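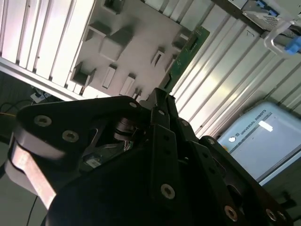

White ribbed panels, green circuit board and light blue control box inside an enclosure.

Terkus Enclosure Interiors

Written descriptions and labels for the inside surfaces of equipment enclosures: panels, mounted boards, boxes and the fixings between them.

Maintainer: Mwanahawa Were
Release: 2
Last edited: 1 May 2019
Status: maintained, small fixes only

Contents

The set holds 591 records from 54 enclosures. A record is one entry for one surface or one fitting. An enclosure with a ribbed ceiling, two plain side walls and a control box therefore has at least four records. Surfaces and fittings share one table and are told apart by the kind column.

Most of the enclosures are bench size or cabinet size. Walk-in enclosures are out of scope, as are outdoor housings. Two of the larger cabinets were split into upper and lower halves in release 1 and have been merged again. Their old identifiers are kept in the file merged.csv.

Files

records.csv – the main table, one row per record
enclosures.csv – one row per enclosure, with source and outer finish
merged.csv – old and new identifiers for the merged cabinets
labels.txt – the label list with short definitions
notes/ – free text, one file per enclosure, where there was something to say

All tables are UTF-8 with a header row. Empty cells mean "not recorded". They don't mean "none". Where the answer is none, the cell says none.

Columns in records.csv

record_id – integer, unique across the table
enclosure_id – matches enclosures.csv
kind – surface or fitting
label – one of the labels listed below
color – plain color word, with light or dark in front if needed
rib_direction – long, cross, mixed or none; surfaces only
attached_to – record_id of the surface a fitting sits on
confidence – 1 (guess) to 3 (certain)
remark – free text, often empty

The attached_to column is the one most likely to be wrong. In deep enclosures it can be hard to tell a box fixed to the back wall from a box fixed to a rail in front of it. Rows with any doubt have a confidence of 1 and should be left out of work that depends on position.

Labels

There are eight labels.

panel_ribbed: any sheet with repeated parallel ridges. The term "corrugated" is treated as the same thing. Rib profile is not recorded. Early drafts had separate labels for round and square ribs, and the two people labeling could not agree on them often enough to keep both.

panel_flat: a sheet with no ridges. Small pressed dimples do not change the label.

panel_studded: a sheet carrying raised blocks or bosses. Use this even when the purpose of the blocks is unknown. A sheet with a single raised block is panel_flat plus a fitting.

board: an exposed circuit board. Boards inside a closed box are not recorded.

box: a closed housing, including control boxes, junction boxes and power supplies. These were separate labels in release 1. Too many boxes had no readable marking, so they now share one label. Where the use is known, it goes in the remark.

rail: a strip or profile that other parts are fixed to.

cable_run: a bundle or channel of cables with a clear path. Loose ends are not labeled.

opening: a gap, vent or cutout in a surface, if it is large enough to pass a hand through.

Color

Colors are plain words: white, gray, green, blue, black and so on. No reference chart was used. Light on a ribbed sheet is the main source of trouble, because ridges facing a lamp look silver or bright white while the valleys between them look gray. The rule is to record the color of the coating if it is known and to write "reads silver" in the remark if the ridges do. Bare metal is recorded as metal.

Box colors are generally reliable. Light blue and gray are easy to mix up under yellow lamps, and such rows were checked a second time. Board color refers to the board itself and ignores the parts on it.

Orientation

Rib direction is given relative to the longest side of the panel, never relative to the floor. This is the only scheme that holds up when the same ceiling is viewed at a steep angle. If a panel is square, use the side nearest the door. If there is no door – some enclosures are open on one face – use the side nearest the open face.

The words upper and lower are allowed in remarks only.

Sources

Enclosures came from three places. Rodance supplied fabrication notes for its own cabinets. Stornance allowed access to a storage hall holding retired units. The rest were recorded at the Tahiri workshop, where most of the ribbed panels in the set come from. The source column in enclosures.csv uses these three names in lowercase.

Material grades were left out on purpose. The Rodance notes include them, the other two sources do not, and a column filled for a single source invites wrong comparisons.

Known problems

– Ribbed panels are overrepresented compared with flat ones.
– Some remarks use "lid" for a ceiling panel that does not open. These are being changed to "ceiling" as they are found.
– Panels of the same finish that meet at an angle were sometimes entered as one record. If the rib_direction cell says mixed, check the notes file before using the row.
– Partly hidden boards have a confidence of 2 at most, even if their color is plain.

Suggested uses

Checking vocabulary for inspection forms, testing text search over parts lists, and comparing how different people describe the same interior. The set is too small and too uneven for estimating how common any type of fitting is.

It should not be used for electrical safety work. A box label says nothing about what is inside, whether it is live, or how it is rated.

Changes in release 2

Merged control, junction and power boxes into box. Added panel_studded, which had been a remark on panel_flat. Rejoined the split cabinets. Replaced "corrugated" with "ribbed" in all label names; remarks were left as written.

Corrections

Send the record_id, the column and the proposed value to Mwanahawa Were. Corrections to attached_to need a short note on how the fixing was confirmed. Identifiers are never reused, so a deleted row leaves a gap in the numbering.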